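Startseite | Lernmittel | Prüfungen | Kontakt

Herkeck Aufgabensammlung Mathematik, Klasse 8

Die Sammlung umfasst 40 Übungsblätter zu Termen, Gleichungen und Flächenberechnung. Die Lösungswege sind vollständig abgedruckt. 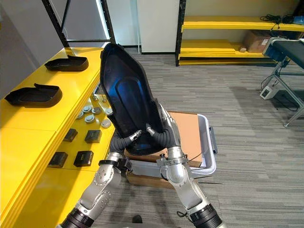
Zu beanstanden ist das Kapitel Prozentrechnung, dem Aufgaben auf erhöhtem Niveau fehlen. Für die Vorbereitung auf Klassenarbeiten wird der Band empfohlen. Bewertung: 4 von 5 Punkten. 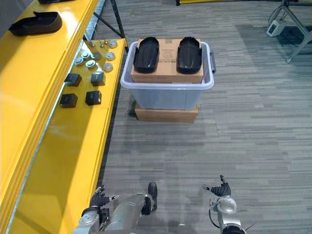
Gelbe Werkbank mit Kleinteilen

Weitere Rezensionen
Malo Formelsammlung
Hovland Geometrie-Set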